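**Medon Fencing** is a family firm in the village of Pumarthorpe that makes and puts up timber and wire fences, mostly for back gardens, smallholdings and the odd school field. It was started by Malcolm Lockwood, who had spent many years mending other people's fences and thought – quite rightly, most of his neighbours would say – that he could build a better one himself.

## Work

The firm is best known for its close-board panels, which are cut and nailed together in the yard on Mindar Lane and then carried out to the garden on one of its 2 lorries. Its longest single job was a boundary of 370 metres at Ramanauskas Farm, put up over a wet February under the eye of Rūta Jankauskaitė, who still looks after the larger orders. Repairs after gales make up a good part of the winter's work.

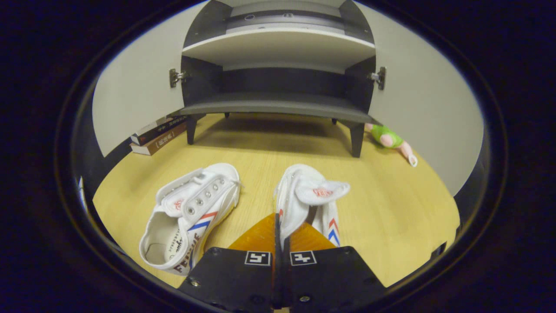 *White canvas sneaker held between two black gripper fingers.*

## Yard

The yard opens to callers on Monday mornings, when offcuts and spare posts are sold off cheaply to anybody with a trailer and a bit of patience.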